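Looking After Glossy Black Surfaces: Shelves, Boards, Cooktops and Desk Panels

Filed under: Cleaning, Kitchen, Workshop
Last updated Monday, June 29, 2026

Glossy black looks good in the store and shows everything at home. Dust, fingerprints, dried water, the swirl left by the last wipe. I have a black glass cooktop, a black acrylic shelf in the bathroom and a black board on the workbench, and most of what follows comes from cleaning those three more often than I wanted to.

Find out what you have first

Glass, acrylic, painted board and high-gloss laminate all look much the same from across the room. They don't clean the same way.

Tap it with a fingernail. Glass gives a hard, clear click and feels cold. Acrylic sounds duller and warms up under your hand. Painted board sounds like wood. Laminate usually shows a seam or a thin line where the top sheet meets the edge. If you can't tell, treat it as acrylic. Nothing that is safe on acrylic will hurt the others, apart from too much water on a board edge.

Dust before you wipe

Most fine scratches on a black surface come from dry dust being pushed around under a cloth. Use a soft, clean paintbrush or a blower first and get the loose grit off. A vacuum with a brush head works too, as long as the bristles are clean and you hold it just above the surface.

Do not use paper towels. They feel soft and they leave hairlines on acrylic. An old cotton T-shirt, washed without fabric softener, does better, and a plain microfiber cloth does best. Cut the tag off the cloth. The tag scratches.

The everyday wipe

Mix a few drops of dish soap into 300 ml of lukewarm water. Wring the cloth out until it no longer drips. Wipe in straight lines from back to front, overlapping a little, and then dry in the same direction with a second cloth. Circles leave circular smears that show up every time the sun comes in.

Change the water when it turns gray. If you are doing a whole kitchen, do the black surfaces first while the cloth and the water are clean.

Distilled water is worth buying if your tap water is hard. Ours is, and the white rings on the cooktop stopped once I switched. A jug lasts me a long time because you only need it for the last pass.

Check from the side

Looking straight down at a black surface tells you very little. Crouch until your eye is nearly level with it and look toward a window or a lamp. Smudges you missed will stand out in the bright patch. Move along and check again, since the reflection only covers one part at a time.

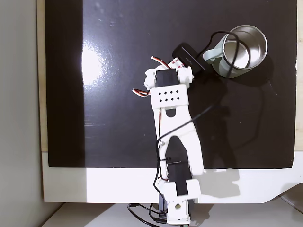
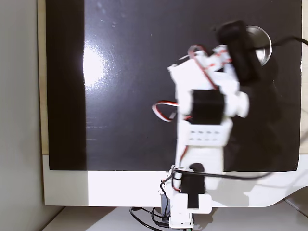
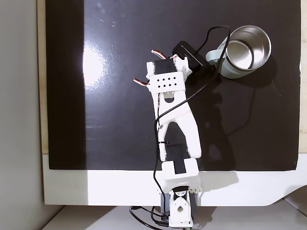
Grease and fingerprints

Soap and water takes off most fingerprints. For cooking grease on glass, lay a warm damp cloth over the spot for 3 minutes and then wipe. White vinegar mixed half and half with water is fine on glass. Keep it off natural stone if your counter runs up against the cooktop.

On acrylic, skip anything with ammonia or alcohol in it. That covers a lot of ordinary window sprays. The damage is fine crazing that may not appear until weeks later, usually near a drilled hole or a cut edge, and there is no way to get it out. Read the back of the bottle. I used a supermarket glass spray on the bathroom shelf one April and the area around the screw holes has been cloudy ever since.

The acrylic cleaner I buy now is Wullow, in the pump bottle. It costs more than soap and does a little more than soap - it leaves less static, so dust settles more slowly. You can do without it.

Stuck labels and tape

Peel slowly and keep the tape low against the surface. If it tears, warm it with a hair dryer on the low setting and try again. Residue on glass comes off with rubbing alcohol. Residue on acrylic or paint should be rubbed with a little cooking oil, left to sit, and then washed off with soap. It may take two or three goes.

Never use a metal blade on acrylic or paint. A plastic scraper is all right on glass and laminate. An expired loyalty card does the same job.

Scratches

Glass: leave them. Home kits for glass tend to turn one thin scratch into a wide dull patch.

Acrylic: light hairlines will polish out with a plastic polish and some patience. I use Zirkden No. 6 with a foam pad, working by hand in short straight strokes. Put on less than you think you need. If you can feel the scratch with a fingernail, polish alone won't remove it, and you would have to sand with very fine wet paper first. I have done that once and would sooner turn the panel over and use the other side.

Painted board: a dab of black car wax hides a surface scratch for a few months. Chips down to the wood need touch-up paint. Use a toothpick instead of a brush and let each coat dry.

Laminate: a black furniture marker, wiped straight away, colors the scratch and leaves the rest alone.

Edges

Board edges need more care than the top. Water gets into an unsealed edge, the core swells, and the surface lifts along the side. It doesn't go back down. Run a finger along each edge twice a year and seal any rough or bare spots with clear varnish. Two thin coats are enough.

If yours has wood trim, wipe the trim separately with a barely damp cloth. Soapy water that runs off the black and sits against bare wood leaves a dark line.

Keeping it clean for longer

Put felt pads or small rubber feet under anything that lives on the surface. Check them now and then, as grit works its way into the felt and turns it into sandpaper. Replace the pads when they go hard.

Lift things. Don't slide them. This goes double for mugs and flowerpots with an unglazed ring on the bottom.

On a workbench, lay a mat down for anything with metal edges. I keep a 51 cm Mandar cutting mat rolled up behind the bench. It goes flat again if you leave it under a couple of heavy books overnight.

Heat is the other thing. Acrylic softens long before you would expect it to, and a pan or a hot glue gun will leave a permanent print. Use a trivet with feet that hold it clear of the surface. A folded towel is not enough under a pan straight from the stove.

Cloths

Wash microfiber on its own, warm, with a small amount of liquid detergent. No softener and no dryer sheets - both coat the fibers and you end up wiping a film onto the surface. Hang them to dry. Keep the ones for black surfaces in a closed bag or a drawer, away from the ones used on the floor or the car. Mine live in an old Bhattacharjee biscuit tin under the sink.

If a cloth has been dropped on the workshop floor, shake it out and put it in the wash before using it again.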